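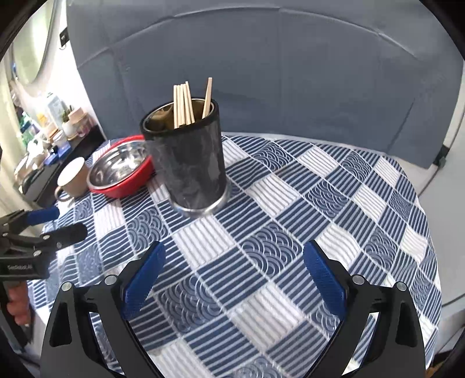 Chopstick table, right-hand view, near gripper open and empty. Holder centre, red bowl and beige mug to the left.

17 July 2021
Chopstick collection, Wirora set

Picked up where we left off on the chopstick task. Count at the start of today was 1,628 usable episodes against a target of 3,000 for the whole tabletop set. Added 105 today, of which 17 are flagged for review and may come out again.

Task as written on the sheet: one hand steadies the black holder, the other takes a single chopstick out and lays it on the cloth. Variant B is the same thing in reverse, stick from cloth back into the holder. Variant C moves a stick from the holder to the bowl. Did A and B only. C waits until I-hsuan and I agree on what counts as a finish, as the stick can roll along the rim for a while after release and my labels and hers don't match on those.

Notes on grasping
The lone stick leaning to the right is the easy one. The bunch on the left is where the trouble is. Coming in from straight above, the fingers close on two sticks at least as often as one. Coming in from the side at a shallow angle and taking the outermost stick works better, but it is slower and the wrist ends up in an awkward spot. I did the first block from above and the second from the side, and tagged them separately so we can train on either or both.

Lift height matters more than I'd thought. If the stick isn't raised clear of the metal rim before moving sideways, the holder tips. Knocked it over four times in the first block. Kept two of those where I righted it and carried on, labelled "recovery". Binned the other two.

The blue pads are holding up. Left pad on the right-hand tool is starting to lift at one corner, so I pressed it back down and will reglue before the next session. Spare pads are in the Tabrizi box, second drawer.

Tracking
Moved to the patterned cloth this week. On the plain white one the pose estimate wandered whenever the hands were low and there was nothing but tabletop in view. The squares and stripes give it plenty to hold on to and I had no lost tracks in block one. Two in block two, both when I swung the right hand quickly toward the sofa. Slower swings after that, no more losses. One worry is that the waves repeat, so the matcher could in theory lock on to the wrong square. Haven't seen it happen. Will run the Turna check overnight and look at the loop closures.

The steel inside of the red bowl throws highlights that shift as the hand moves. Didn't bother tracking as far as I can tell, but I'd like a few episodes with the bowl turned away or swapped for something dull, so the policy doesn't learn to use it as a landmark. Same goes for the mug. Both have sat left of the holder for too many episodes in a row.

Sync
Left and right clocks were out by a couple of frames after the lunch break. Restarted both and redid the clap. The Zurix script now refuses to start a block without a fresh sync, which is annoying but fair enough.

To do
- reglue pad, right-hand tool
- go through the 17 flagged episodes with I-hsuan Hsieh
- shuffle positions: holder near the far edge, mug to the right, bowl out altogether for one block
- shoot a block with the curtains drawn, all daylight so far
- write down the finish rule for variant C
- copy today's cards to the second drive before wiping

At this rate the tabletop set won't be done until September. I'd sooner have the varied layouts than hit the number early, will raise it at the catch-up.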